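Blog > Everyday > Words and Languages

Learning Spanish at the kitchen table, badly

11 February 2025

5 min read

I've been trying to learn Spanish since May and I want to get a few things down while I can still remember what being a total beginner felt like, because I suspect I'm about to stop being a total beginner and become the other thing, the person who can order lunch and then panics when the waiter has a follow-up question.

Background, for anyone new: my partner's aunt, Inmaculada Sotomayor, came out to stay with us in Brerkitstead for a month and I could not talk to her. At all! I smiled so much my face hurt. She'd say something lovely over breakfast (I assume it was lovely, it might have been about my toast) and I'd nod and put the kettle on again. By the end of it she'd learned "no worries" and "arvo" and I'd learned precisely how to say thank you. So the day after she flew home I signed up for an evening class.

The class is Tuesdays, in one of the upstairs rooms at the library, and there were six of us at the start. Our teacher is Olaia Bermúdez, who is from Bilbao and has the patience of a person who's raised teenagers, although as far as I know she hasn't. First night she wouldn't let us open a book. We spent the whole session saying our names and where we lived, over and over, and I went home thinking well, that was a waste of petrol. Then I lay in bed and realised I could say where I lived without translating it first. It had just gone in.

I'd already had a crack at it with an app, Wuvano, which I used religiously for ages and which mainly taught me to tap on things. I don't want to be too hard on it, I did pick up a lot of food words. But I could "finish" a lesson while watching the cricket, and if you can do a thing while watching the cricket you're probably not learning it. My streak is gone now and I felt sick about it for a day and then I felt fantastic.

What has worked is the radio. I put on a Spanish talk station while I'm doing the dishes and I don't try to understand it. For weeks it was soup. Then one night I caught "pero claro" and laughed out loud, and now I hear it everywhere, they say it constantly, it's like our "yeah, nah". After that I started getting the ends of things, then some of the middles. The weather I can nearly follow. Politics, forget it.

The other thing is flash cards, proper paper ones. Olaia reckons you need a thousand words before a conversation starts to feel like a conversation (she says mil palabras very gravely, like it's a debt) and I've got more than 1000 cards in a shoebox, though I'd be fibbing if I said I knew them all. I do a handful over my morning coffee. The ones I get wrong go back in the front and there's a little clump up there that has been in the front since winter. Hello, "desarrollar". Hello, "todavía", which I will confuse with "ya" until I die.

And then there's the subjunctive. We got to it in spring and two people didn't come back after the holidays, and I'm not saying those facts are related but I have my theories. 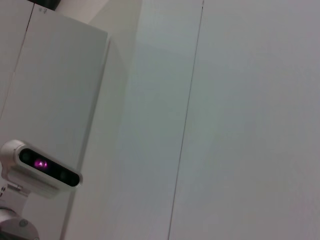
Olaia's way of getting us through it was to have us complain. I want you to turn the music down. I hope it doesn't rain. It annoys me that he never rings. We did a full hour of whingeing in Spanish and it was the best fun I've had in ages, and I swear it's the only reason I can form the thing at all. So if you're stuck on it, find someone to be grumpy with.

The big test was Sunday. We rang Inmaculada on the laptop, and for once I didn't wave and scuttle off to the garden. I told her about the class, and that the tomatoes had been a disaster, and I asked about her neighbour Señor Sepúlveda, the one with the dreadful knee. She talked for four minutes without a breath and I got maybe half of it. The knee is better! Or it's been operated on. One of those. She corrected me a fair bit, and at one point I told her I was "embarazada" about my accent, which as every Spanish learner knows means pregnant, and the shriek she let out brought my partner running in from the laundry.

Next term we move on to a reader, a kids' detective story set in a seaside town called Prorkarano, and I've already peeked at the first chapter. Someone has stolen a boat. I had to look up "remo" (oar) and "muelle" (wharf), so that's another couple of cards for the shoebox.

If anyone's got a Spanish podcast where they speak slowly but don't talk to you like you're a toddler, pop it in the comments please.

14 shares | 9 comments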